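I sold half my Fovus shares in October, and I've been arguing with myself about it ever since, usually at the kitchen table with a coffee going cold next to me.

Quick background if you're new. I've been buying individual stocks for 13 years, mostly boring ones, and I keep a running log here because it stops me from rewriting my own history. Fovus was never boring. They make filters, the replaceable kind that go in ventilation units, and I bought 286 shares back when the only people who cared were building managers and me. Then orders jumped, the margins got silly, and suddenly my dentist was asking me about filter stocks (with his hands in my mouth, so I couldn't even answer).

The thing I kept coming back to was capacity. Fovus announced four new production lines. Medora, their biggest rival, announced more of the same a month later, and then Pinto jumped in from the packaging side with a plant out in Urberg. I'm no analyst, but when everybody builds at once I start to get itchy. All of those lines are going to want customers at the same time, and buildings only need so many filters.

My friend Zsófia Orbán thinks I'm being a chicken. She's held Medora longer than I've held Fovus and her view is that demand got a permanent bump, full stop. People who never changed a filter in their lives are on a replacement schedule now! She may well be right, and she has beaten me three years out of the last five, which she brings up at dinner. But her whole case rests on prices staying where they are, and I went back through the old Fovus reports and found two stretches where the selling price dropped hard within a year of new plants opening. Volume went up both times. Profit didn't.

So I did the cowardly sensible thing and sold half. After fees I cleared 2,209 dollars over what I'd paid for that half, which won't buy me a yacht, but it's a decent result for a company that makes pleated paper. The price went up the next morning, of course. I closed the app and went to weed the side yard.

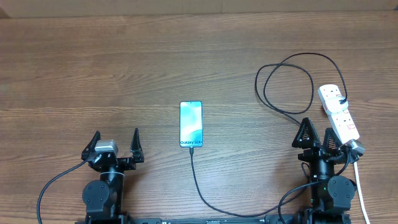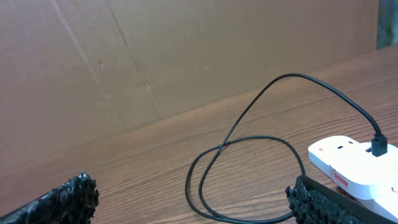
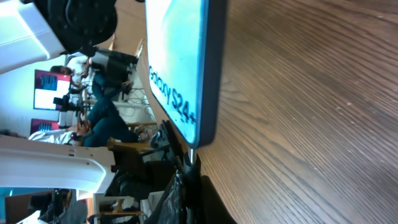

What I still haven't settled is where the money goes next. It's sitting in cash, and cash makes me feel virtuous for two weeks and then stupid. My first idea was to stay close to what I know and look at one of the suppliers, the folks selling fiber and frames to all three companies, so that a price war downstream wouldn't hurt as much. My second idea was electronics accessories, and that one comes down to plain old repeat buying. Take the Galaxy S24+ with its black charging cable on that wooden table, and the white power strip with two plugs in it: the phone gets all the attention, and cables and strips are the things I end up buying again and again. That's a filter business in disguise, or it would be if the margins weren't so thin. I ran through three small accessory makers last weekend and didn't like the debt on any of them.

The supplier idea has a problem too, and it took Zsófia all of ten seconds to spot it. If Fovus and Medora get squeezed, the first phone call they make is to their suppliers asking for a discount. I hate it when she does that.

For now I'm keeping the other half of Fovus through the next report. I want to see two numbers, the average selling price and how full the new lines are running, and if both are heading down I'm out completely. If they hold up I'll buy Zsófia dinner and let her pick the place. She's already sent me a menu, and there's a lobster on it.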